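Stop buying grippers by the payload figure

Every gripper comparison I read leads with payload and stroke. Both are easy to measure and easy to print in a table, and for kitchen-sized objects neither has ever decided anything for me.

We spent the spring with two parallel grippers on the same arm, one from Velten and one from Minhas. The Velten is rated for the heavier load. The Minhas closes more slowly and costs 185 more. We ran 271 picks with each, same objects, same controller, same wrist camera.

The Velten dropped fewer things. It also spoiled more attempts before it had touched anything, because its fingers are wide and they hide the object from the camera in the last 50 mm. The policy then guesses. With the Minhas you can still see the rim of whatever you are going for, and 11 of the awkward picks on our list only ever worked with that one.

My view is that finger shape and camera position should be tested together and reported together. A gripper score without the camera view beside it tells me very little. Suppliers could print a wrist view with a bowl between the open fingers, and buyers would learn more from it than from a force curve.

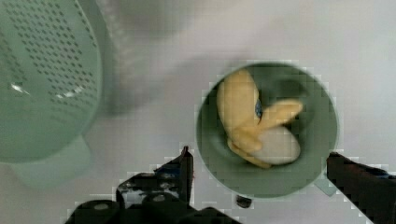 Skisteretti, May

Glare is the other thing left out of the tables. A pale colander with a bright streak across it, standing on a white table, is a harder test for a wrist camera than any steel block. Jornenia's test sheet still uses steel blocks. I would swap half of them for shiny plastic and run the lot again.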